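From: Magdalini Lazaridis
To: bakestall-list
Date: July 25, 2025
Subject: Re: [bakestall] Covers for single donuts, and boxes or no boxes?

Hi all,

Sorry for the slow reply, I've been up to my elbows in yeast dough and had this one flagged to answer properly. I'm quoting Nahom's whole message because a couple of people have joined since he sent it and I'd hate for them to have to dig.

Nahom Kahsay wrote:

> Hello everyone,
>
> I'm finally moving the donuts off the open rack and onto the counter, and I'm stuck on how to show them. At the moment they go out on baking paper and by mid-morning the glaze has picked up every bit of fluff in the hall, plus a few fingerprints from kids who "only wanted to see".
>
> What I'm trying to work out:
>
> Do you box each donut before it goes on display, or box it when it's sold? I've got a quote from Foltex for small kraft boxes and the price only gets sensible if I take the 3341 pack, so I'd like to be sure.
>
> Has anyone used the Vullus trays with the roll-back cover? Or the flat-lidded Dritex ones? I can't tell from the listings whether they stand up to being opened all day.
>
> And does anybody line their boxes? Plain, printed, waxed? My glaze sticks to everything.
>
> The counter's pale wood and not very deep, if that matters.
>
> Thanks heaps,
> Nahom

Right! I have opinions on all of it, so put the kettle on.

Boxes first. I was firmly in the box-it-when-it's-sold camp for years, and I've come right round. If you box at the counter you need one hand for tongs, one hand for the box, and a third for the person holding out their card. With a fancy one (anything with drizzle and sprinkles on top) you'll also leave half the decoration behind on the tongs. Now I box them all in the kitchen with the lids open, as soon as the glaze has set enough that it doesn't move when I tilt the rack, and from then on I only ever touch cardboard. It's so much calmer. The donut that somebody points at is the donut they get, in the box it's already sitting in, and I close it and hand it over.

The downside is room. A boxed donut takes up a lot more counter than a bare one, and on a shallow bench like yours you'll feel it. I'd put out fewer and top up more often. I keep the rest out the back on ordinary serving trays and bring them through as the gaps appear. Dark trays are best for this, in my view – sugar and crumbs show up straight away so they get wiped, where on my old beige ones I could go half a day without noticing.

On the Foltex quote: I wouldn't take the big pack first up, Nahom. I did that with a different size one January and the boxes were a finger's width too shallow for anything with a bit of height on it, so every lid came up with a perfect circle of pink icing on the inside. Ask them for a handful, put your tallest donut in one, shut it, open it, and look at the lid. If it's clean, go for it. I did end up buying from them in the smaller lot (1158 to the pack, such an odd number) and it cost me a touch more each, but I wasn't stuck with a shed full of the wrong thing. Store them flat and off the floor, too. Mine got damp in the bottom layer and went wavy.

Liners. Yes, always! Kraft board soaks up fat like nobody's business and you get that see-through patch underneath, and it looks a week old even when it was fried that morning. I use a white paper with a small printed pattern, cut a bit bigger than the box so it comes up the sides. The print does two things for me: it looks cheerful against the brown, and little grease spots don't jump out the way they do on plain white. Boglárka put me on to buying it in sheets and folding them myself in front of the telly. Waxed is better for sticking but it's slippery, and the donuts skate about if you're walking any distance with them. For a really wet glaze I'd let it set longer before I'd change the paper.

Now covers. I had the Dritex ones with the lift-off lid for most of a season and they're sturdy, no complaints there, but you have to put the lid somewhere. There's never a somewhere. It ends up on top of the napkins or under your elbow, and mine got scratched so badly from being set down that you could hardly see the stock. They're now over the cooling scones at home and doing fine.

What I'd go for on a shallow counter is the curved clear kind that pivots at the sides, so the cover rolls back and stays with its tray. You want one with a proper strip of a handle along the edge, or people grab the plastic itself and you're polishing all day long. Two trays side by side suit me better than one long one. You can have one open while the other stays shut, and if one cracks you've still got half a display. Check the pivots now and then. Sugar works its way in and they start to squeak, and a soak in warm water sorts them out. Please don't put them through the dishwasher, Attila did and they came out the shape of a banana chip.

I can't speak for Vullus in particular, I've only handled one at somebody else's stall and it seemed smooth enough. Levente might know, he had a set on order last time we spoke.

Colours are worth a thought while you're laying things out. Red, yellow and chocolate pull people in from a fair way off, and I try not to have two of the same next to each other. I give my brightest one a tray of its own now and then and it nearly always goes first. White on white does nothing, sadly. My poor coconut ones look like a mistake until someone tastes them.
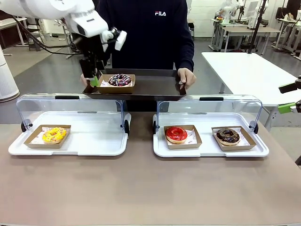
Clear roll covers on white trays, kraft boxes with the printed liner. The sprinkly chocolate one is on the brown tray.

See how the liner comes up behind the donuts? You don't need much, it's only to keep the glaze off the board and give it a bit of a frill. And with the sprinkles on the yellow one there's enough colour that you wouldn't need a label to catch anyone's eye, though you do need one for allergens, so leave a bit of counter in front of each tray for a card. I write mine by hand and slip them in those bent plastic stands. Nuts, egg, milk, wheat, every time, even when it's the same as last time.

A few bits I forgot, in no order:

Don't put the covers on while the donuts are still warm. They'll fog up on the inside, then it drips, and sprinkles bleed when they get wet. The purple ones are the worst for it. I give mine a good hour on the rack.

If you're carrying a tray with only one box on it, put a damp cloth or a bit of grippy mat under the box, or keep it dead centre. Two people, one on each end, is a luxury but very nice when you can get it for the big trays.

Crumbs get behind the trays. Lift them at least once in the day, you'll be horrified.

For cleaning the clear covers I use warm water with a drop of dish soap and a soft cloth, nothing sprayed. Paper towel leaves fine scratches that you only notice when the sun comes in sideways, and then you can't stop noticing.

Oh, and the Bárány hall has changed its tables again, for anyone doing the winter market there. The new ones are a bit narrower than the old trestles and I had to turn my trays to face sideways to fit the till on. Measure before you pack the car! I can bring a tape to set-up if people want to share.

Nahom, if you'd like to try my spare roll cover for a morning before you spend any money, you're very welcome. It's got one stiff side but it opens. Let me know and I'll bring it along with the folding template for the liners, which Boglárka wants back at some stage.

Has anyone got a chocolate glaze that keeps its shine past lunchtime, by the way? Mine's lovely at eight and dull as a school shoe by one. I've tried more glucose, less glucose, and dipping twice. Open to anything at this point.

Cheers,
Magda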